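Home | Issues | Authors | Contact

4. Towels and repeated washing in small guest houses

The guest houses in our sample wash their towels far more often than a family does. In Gasine the hand towels were changed every day, also when the guest stayed for several nights. We followed 400 towels from four houses until July, and the laundry staff wrote down 1,634 washes in their notebooks. The softener was the same in all houses.

Figure 7. A gray towel, folded and laid flat.
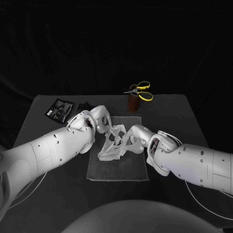 Does line drying make a cotton towel rougher than machine drying? In our records it does, and the difference was felt already after seven washes, most clearly in the houses which used softener only on weekends.

The staff at Stultetti explained that they shake each towel two times before hanging it. Towels treated in this way were judged softer by the guests, but we could not separate this effect from the quality of the water, which is hard in that valley. Rao came to a similar doubt in her earlier study of bed sheets.

Last updated: Mon 10 January

Comments

Anitha Salian: Was the water hardness measured in every house, or only in Stultetti?

Indira Rao: My study used linen sheets, please compare with care.

Sun: We also shake ours. It helps a little.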